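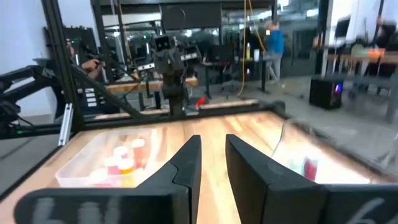

Tischplatte aus hellem Holz im schwarzen Aluprofilrahmen

Holzplatte im Alurahmen: ölen oder lackieren?

Gefragt von Warnon

Platte aus massivem Holz, 30 mm stark, bisher unbehandelt. Sie liegt in einem Rahmen aus Aluminiumprofil und ist in den Ecken fest verschraubt. Seit Januar (Heizperiode) wölbt sie sich quer zur Faser um 2 mm. Reicht eine neue Oberfläche oder muss die Befestigung geändert werden? Gewischt wird täglich mit Wasser und etwas Spülmittel.

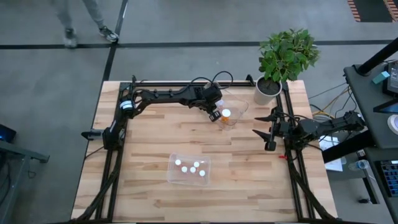 Platte aus Holzstreifen, Rahmenprofil umlaufend

Torkivwood
3551 Beiträge

Zuerst die Befestigung. Massivholz arbeitet quer zur Faser, Aluminium macht das nicht mit. Rundlöcher durch Langlöcher ersetzen, Langloch quer zur Faserrichtung, Schraube mit Unterlegscheibe nur handfest anziehen. In der Mitte darf ein Festpunkt bleiben. Zum Rahmen seitlich Luft lassen.

Danach die Oberfläche. Ober- und Unterseite immer gleich behandeln, sonst nimmt eine Seite schneller Feuchte auf und die Platte schüsselt wieder. Schliff mit Korn 100, dann feiner, Staub absaugen. Hartwachsöl dünn auftragen, Überstand abnehmen, nach Herstellerangabe trocknen lassen, zweiter Auftrag. Öllappen ausgebreitet im Freien trocknen, Selbstentzündung! 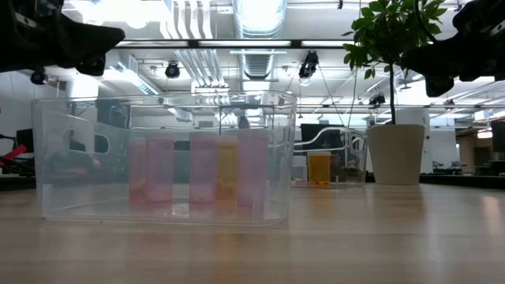 Lack ist gegen stehendes Wasser dichter, lässt sich aber schlecht stellenweise ausbessern. Bei täglichem Wischen geht beides. Nebelfeucht wischen und gleich nachtrocknen.

Dimaculangan

Bei mir hat Lack gehalten, Öl war nach kurzer Zeit fleckig. Weiß nicht mehr, welches.

Provilance

Zustimmung zu den Langlöchern. Vor dem Schleifen die Platte erst lösen und ein paar Wochen liegen lassen, beidseitig belüftet auf Leisten. Die Wölbung geht oft teilweise von selbst zurück.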